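Overnight oat and carrot bread, without kneading

I bake this bread two times in the month, always in the evening before, because the dough wants a long rest and I want my bed.
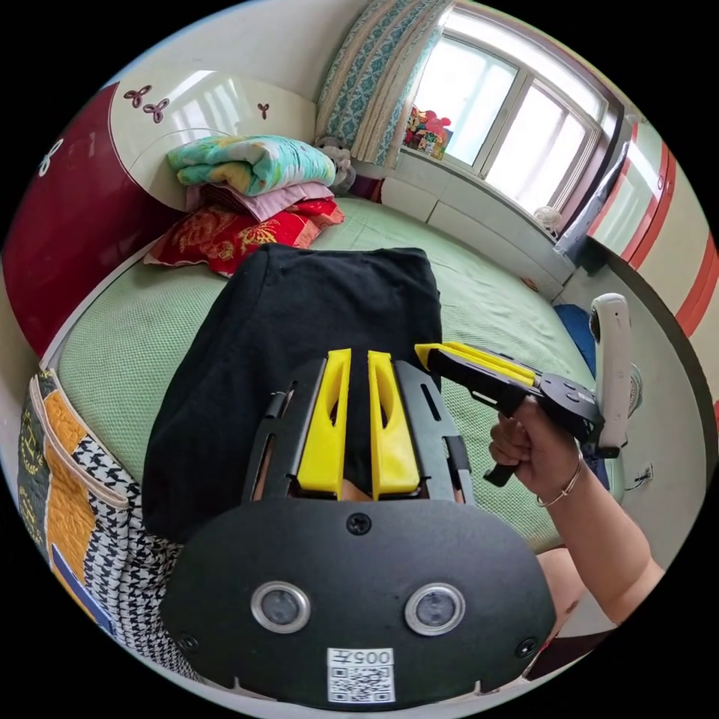

You need 380 g strong white flour, a good handful of rolled oats, one big carrot, a teaspoon of salt, a quarter teaspoon of dried yeast and 2 spoons of plain yoghurt. I use the Tillman flour from the mill shop in Stotosthorpe, but any bread flour will do.

Grate the carrot on the fine side and do not squeeze it. Mix it with the dry things in a large bowl, then add the yoghurt and 250 ml of cool water. Stir with a spoon until you see no more dry flour. The dough is sticky and rather ugly at this point – leave it so. Put a plate on the bowl and let it stand in the kitchen until morning.

Next day, tip the dough on a floured board, fold the four sides to the middle and turn it over. Let it rest for 41 minutes (my neighbour Preben Laxdal insists on this number, I have also done 30).

In the meantime heat the oven to 230 degrees with an iron pot inside. Put the dough in the hot pot, seam down, and bake with the lid on for half an hour. Take the lid off and give it 15 minutes more, until the crust is dark brown.

Wait with the cutting until the bread is cold. It keeps for three days in a cloth, and after that it makes very good toast.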